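Section 4. Setting Up Your Kitchen Timer and Meal Board

Before you start

The Riteo meal board keeps track of what is cooking, what is thawing, and what everyone swore they would eat before it went bad. It does the first two very well. For the third, see Section 9, "Ignored Reminders."

You will need the board, its power cord, the two wall hooks, a pencil, and your home network password. If the password is written on a slip of paper in a drawer, go find the slip now. We'll wait.

4.1 Choosing a spot

1. Pick a place at eye level for the shortest person who cooks. Tall people can bend. They have been told this before.

2. Keep the board at least 14 inches from any oven, toaster, or stove burner. Steam counts as heat. So does the vent on the back of the refrigerator.

3. Hold the board against the wall and read it from the sink, then from the table. If you have to squint from either one, move it.

4. Mark the hook holes with the pencil. The hooks go 10 inches apart, measured center to center. 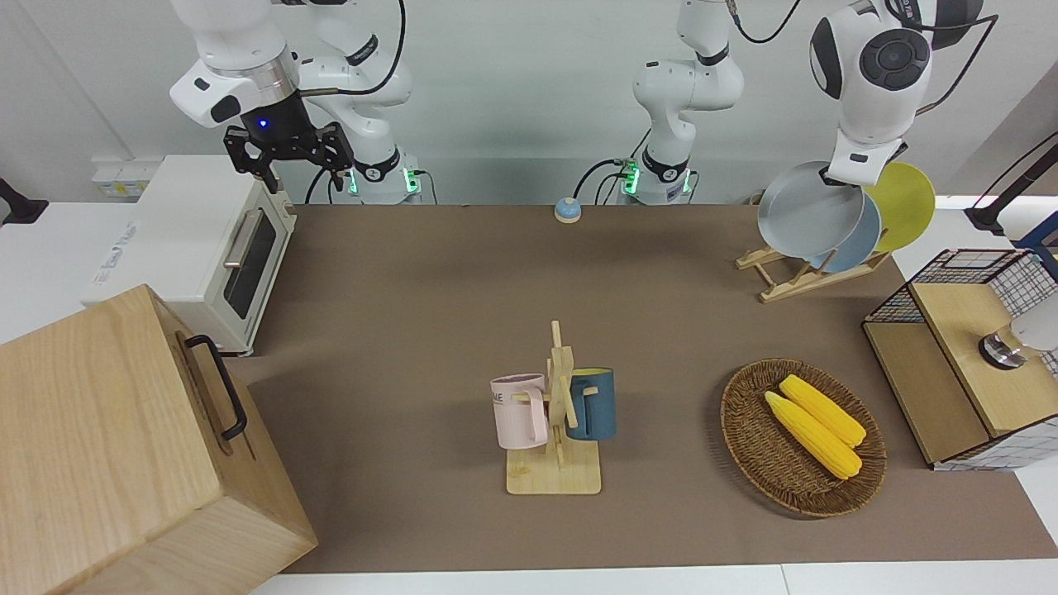 5. Screw in both hooks until the collar meets the wall, then stop. One more turn feels satisfying and strips the plaster.

6. Hang the board and plug it in. The start-up tone is loud the first time only. You can't turn it off, and we have had letters.

Note: The Truker mount sold for the older board will fit this one, but it tilts the screen toward the ceiling. Use it only if you plan to cook from a ladder.

4.2 First start-up

1. Press and hold the round button until the word READY appears. This takes up to 60 seconds. Pressing it again during that time starts the count over, so find something to do with your hands.

2. Choose your language, then your units. If your recipes come from two countries, pick the units your measuring cups use. The board can convert single amounts later on.

3. Enter the network password. Capital letters matter. The board will not tell you which letter you got wrong.

4. Set the clock. If you skip this step, the board assumes it is midnight and greets you accordingly.

5. Add the people in your household. Each gets a color. Let children choose theirs first if you would like to finish this step today.

Caution: Do not give two people the same color. The board allows it, and both of them will then be reminded to take out the chicken, and both will assume the other did.

4.3 Adding your first meal

1. Touch NEW MEAL and type a name. Short names work best. "Soup" is fine. "Shirley Catterall's Good Soup, Not the Other One" will be cut down to "Shirley Catte" on the main screen.

2. Choose the time you want to eat. Choose the real time, please, with the drive home included.

3. Add each dish and how long it takes. The board works backward from dinner and tells you when to start each one.

4. Touch REST if a dish needs to stand before serving. Bread and roasts do. Most vegetables would prefer that you got on with it.
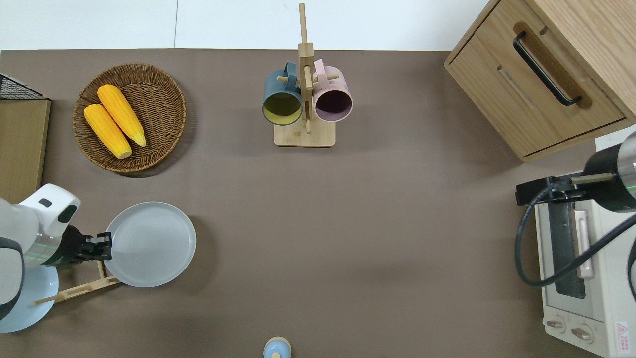 5. Touch SAVE. The meal shows up on the week view with a small fork next to it. A fork with a line through it means that two dishes need the oven at different temperatures, and you have a decision to make.

6. To use the meal again, drag it to another day. The times move with it, but the shopping list doesn't. Copy that over from the LIST page.

Note: The board holds 227 saved meals. Few kitchens get past a dozen, and four of those are pasta.

4.4 Setting the alarms

1. Open SOUNDS and play each one before choosing. "Rebane" is a soft bell. "Drikatdale" is a cow, recorded from much too close.

2. Set the volume while your noisiest appliance is running.

3. Choose how often an alarm repeats. Every two minutes suits most people. Every ten suits people who enjoy charcoal.

4. Turn on NIGHT QUIET if you start bread in the evening. Alarms will then flash without sounding between 11 p.m. and 6 a.m.

Caution: NIGHT QUIET silences every alarm on the board, including the one for anything you left in the oven. Check the main screen before you go to bed.

If the board loses power, your meals are kept but running timers are not. Restart them from the LAST TIMERS page, subtracting however long you spent looking for the flashlight.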